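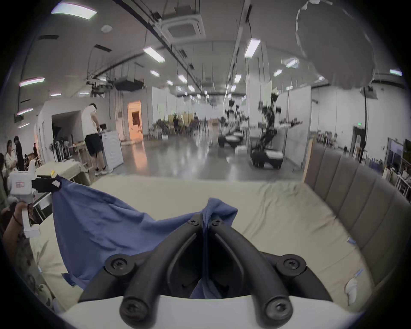

Do you fold on the bed or on a table? My mother swears the bed makes everything come out crooked. That landed in my inbox in August and I have been chewing on it ever since, so it gets the top spot on this page. I fold on the bed. I have always folded on the bed! A mattress has some give, yes, and a long piece can come out a little wonky if you press hard in the middle, but my table is usually covered in mail and the bed is right there next to the closet. Smooth the sheet with your forearm first, and fold without leaning. If your mother has a big clear table, she wins.

The rest are the questions I get most often about laundry and folding, in no order at all. The page started with four of them and keeps growing.

How do I pick up a shirt so it isn't a twisted mess?
By two corners, or by the two shoulder seams, and then lift. Let it hang for a second and the weight of the cloth does half of the straightening for you. I used to grab shirts by the middle and then wonder why I was fighting with the sleeves. Same goes for towels – two corners on the same short side, up off the bed, a little shake, down again.

Do you really fold in thirds?
For T-shirts, yes. Lay it face down, bring one side in toward the middle, sleeve back on itself, then the other side, then up from the hem. Towels I do in half the long way and then in thirds, because my linen shelf is shallow and anything else sticks out over the edge and gets knocked down when I'm reaching for pillowcases. Measure your shelf before you copy me. I got three letters from people who refolded everything they owned and then couldn't shut the door (sorry!).

Can I leave clean laundry on the bed and fold it later?
You can. I do it, and then it's eleven at night and I'm moving the whole heap onto a chair. My only rule is that shirts get folded the same day and socks can wait as long as they like.

What about wrinkles if I fold straight out of the dryer?
Warm is good. Damp is not. If the collar or the thick part of a hem feels even slightly cool and clammy, hang it over a door for an hour. For creases that are already there I lay the piece flat, pull gently on opposite corners, and run my palm from the center out. It won't look ironed. It will look fine under a sweater, and that's as far as my ambition goes on most days.

There are bits of paper all over everything. Help?
Tissue in a pocket, I'd bet money on it. Don't wash it all again right away. Run the load in the dryer on low for ten minutes, clean the lint screen, and shake each piece outside or over the tub. Then check pockets next time, including the little coin pocket in jeans, where I once laundered a receipt from Misier that I needed for a return. They took the lamp back anyway, bless them.

Should light sheets and blue things go in together?
I keep new blue things away from pale bedding for the first few washes. After that I get lazy and so far I've gotten away with it, except for one pillowcase we don't discuss. Cold water helps.

Is it OK to put folded laundry against an upholstered headboard?
Sure, if the headboard is clean. The ones with padded channels hold a shocking amount of dust in the grooves, so run the brush end of the vacuum down each one when you change the sheets. I ignored mine for a whole winter and you could have knitted something out of what came off it.

Which baskets do you use?
Two from Wikel, the tall kind with rope handles, and one older one that came from the Jemal shop before it moved. The Wikel ones stand up by themselves when they're empty, and that matters more than I expected. The Jemal one flops over but holds more. I paid for all three, no one sends me things.

How many people are in this with you?
The last folding month had 1,358 of you signed up, and the newsletter is at 1,588 as I write this. I still can't get over it. When I started the page from my kitchen in Tarkilwood I was hoping for 100, and for the first year I had 43, most of them related to me.

Do you fold fitted sheets?
Corners tucked into each other, then a sort of rectangle, then onto the shelf with the ugly side at the back. I've watched all the videos you've sent me, some of them twice, and mine still come out like a dinner roll. Please keep sending them, though – I'm trying a new one this weekend.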